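Swapping the finger pads on the hand-held gripper

Quick notes for whoever does this next. Roald Hovland wrote the original sheet for the Mornatik rig but it's out of date, so use this one.

You need: small hex key, soft brush, isopropyl and a lint-free cloth, a new pair of fingers (bin 18, left and right are NOT the same).

Battery out first. Every time.

Open the jaws all the way. Don't force them – if they stick halfway, clean the slide before you go any further.

Two screws per finger. Back both off a turn, then take them out fully. Put them in the lid of the box, they roll.

Lift the old finger straight up. No twisting, the mount will chip.

Brush out the mount. Grit gets in the corners. Wipe, let it dry.

New finger on, pad facing inwards. Screws in by hand, then nip up evenly. Do not overtighten, the thread strips and then you're re-drilling. Châu Âu has done 2 of these repairs this month and would like not to do a third.

Same again for the other side.

Close slowly and look at the pads from above. Should meet flat, no wedge of light. If they dont, loosen one side, squeeze shut, tighten while held.

Now the check. Battery back in, camera on, clear bit of table. Open wide and look at the preview. Both tips should be in view, left and right, with a good gap between. Then close and open 70 times by hand. Listen for clicking.

Write it in the log under rig 323 – date, which side, anything odd. Scuffs on the edges are fine, leave them. Cracks are not, bin the finger and start agian with a new one.

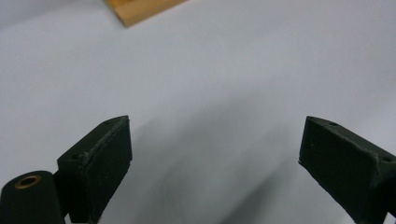

Old pads go in the Ceneda tub under the bench, and the hex key goes back on its hook please.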